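# Plornbridge open day, June 2022

I went to the Plornbridge open day mostly to find out whether molded plastic trays and basins are worth what they cost now. The flyer promised "a full look at how household basics get made and used." What we got was a long walk through a warehouse, a display floor, and a coffee urn that ran dry before the second group came through.

Our guide was Lilibeth Tolentino. She was pleasant and quick on her feet, and she had obviously given the tour before, because the jokes landed in the same spots for the group behind us. There were 33 people in ours. That's too many for a walkway built for two across, and I missed most of what she said about resin because a man in front of me was asking about parking.

The first stop was storage. Plornbridge says it keeps 3,597 different items on the shelves, which sounds impressive until you see that a good share of them are the same basin in another color. I asked Lilibeth whether a color change counts as a new item. She said it depends on the catalog. I took that as a yes.

Next came the display floor, where you're allowed to handle things. This was the part I had driven out for. The range they're proudest of is called Relliten, and it's all rounded shapes, thick rims and deep hollows. The sales line is that there are no corners for dirt to hide in. Fair enough, but crumbs don't need a corner. They'll sit on any surface that's more or less level, and a deep hollow gives them a nice place to stay until somebody turns the thing over and bangs it. 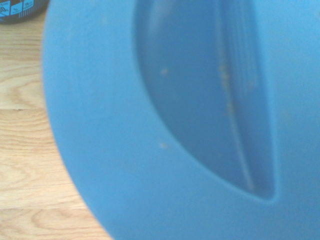

I also have my doubts about the matte finish. It looks good under store lights and doesn't show fingerprints. I had a matte dish tub at home for years, though, and by the end it had gray marks that no amount of scrubbing would shift. I asked how Relliten holds up after a couple of years in a busy kitchen. The answer was that it had been tested over 2,000 times. Tested how? Dropped, washed, sat on? The woman at the table didn't know and gave me a leaflet. The leaflet said "rigorously tested" and left it there.

The cleaning talk was better. Þórey Gunnlaugsson ran it, and she skipped the slides and just talked. Her advice was plain: shake out the dry stuff first, wipe with a barely damp cloth, then rinse. Wet crumbs turn to paste and get pushed along the edge of the rim. She was also the only person all day who said out loud that a deep, narrow end is a pain to clean if your hand is bigger than a child's. I could have listened to her for another half hour - she got fifteen minutes, and the raffle got more.

The last hall was shared with two other firms. Limsakul had stacking bins with decent lids, stiff to open but they stayed shut. Drendstead had drawer dividers that slid every time I touched them, and I said so on the comment card.

Prices in the shop were the same as what I'd seen online in February, so the "open day savings" on the banner were hard to locate. I bought one Limsakul bin and nothing from Relliten. If you go, park at the far end of the lot, get your coffee first, and find out what time Þórey is on.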